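Vunex Two-Arm Tabletop Cell

I get asked about this one a lot, so I finally gave it its own page. The Vunex cell is the bench setup we sell to labs that want to do imitation learning with two arms and don't want to spend a semester bolting things together first. It's the same cell I use for my own experiments, which is how I know where the screws come loose (front rail, check them every month or so!).

The walls are a plain pale lavender on the back and both sides. I picked a flat color on purpose, and I'd do it again. 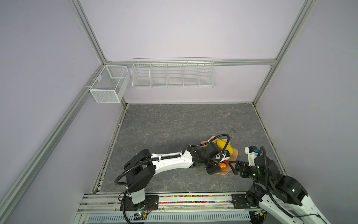 Fruit on the mat, both arms in, mesh baskets hung on the back and left rails.

The fruit task is the one I keep coming back to. We recorded 609 demonstrations of it and trained one policy on the whole pile, then a second one on a set I'd gone through by hand, tossing every demo where I hesitated or bumped something. The smaller set won! Over 50 trials each it finished 16 more than the full set did, and training took roughly 90 minutes less. I've since tried the same trimming on the Plultusside sorting task and the gain was smaller there, so take it as one result on one bench.

Wrist cameras go on both arms. If you're coming from the older Bosman frame, your mounting plates will fit but the cable ties need redoing, and leave some slack at the elbow.

Ships flat with the frame, wall panels, rails and baskets. Arms are sold separately. The Itham recording software is a free download, and the trimmed fruit set comes with it.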